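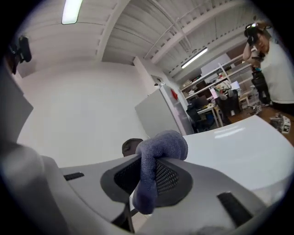 Hornberg T8 linear fluorescent fitting – long-term review

Reviewed by Delia Jitaru, 2019-06-06

Product: Hornberg surface-mount batten, electronic ballast, cool white tube
Supplied by: Ralov Electrical, Skosville
Price paid: $40 per fitting, tube extra

The Hornberg is a plain ceiling batten for workrooms, garages and shared offices. We bought it for a white-painted room with a ribbed ceiling and two cross beams, where the previous fittings had started to hum. The room does double duty as office and bench space, so the light has to suit both screens and small parts.

Installation

The body is folded sheet steel with knockouts at both ends and one in the centre of the back. On a ribbed ceiling the back plate only bears on the high points, so tighten the screws evenly or the body will twist and the diffuser won't clip in. Existing conduit and pipework limited where we could place the fittings. The end knockouts helped, as cable could come in from either direction. Our electrician allowed an hour for each and used most of it. The terminal block is small and sits too close to the ballast. A Căpraru fitting we looked at in April had a better one, on a hinged tray, but cost $147.

Light output

Measured at desk height with a handheld meter, the tube gave a steady reading after 8 minutes from a cold start. Colour is neutral to slightly blue. White walls and a white ceiling do a lot of the work here, and I would expect a noticeably poorer result in a room with dark timber lining.

Spread is wide across the fitting and weak off the ends. Place the long side parallel to the desk, slightly behind the chair, and screen glare is minor. With the fitting directly above a monitor, the diffuser shows up as a bright bar on glossy panels. Tall shelving against a wall throws a shadow over its own lower shelves whatever you do, and anyone storing boxes and papers down there will want a separate strip.

Noise and flicker

No audible hum at one metre. No visible flicker, and none showed up in phone video.

Maintenance

The diffuser is held by spring clips – stiff when new, fine after the second removal. It collects dust along the inside lip. Tube changes need two hands and a proper ladder. Rated tube life is on the box, but I have only logged 1,000 hours, so I can't comment on it.

Against

Terminal block position. Instructions printed on the inside of the carton. Sharp edges on the knockouts, so wear gloves.

For

Even light, quiet ballast, low price, spare diffusers sold separately.

Rating: 4 out of 5. I would buy it again for a room of this type, but not for a low ceiling over a single desk.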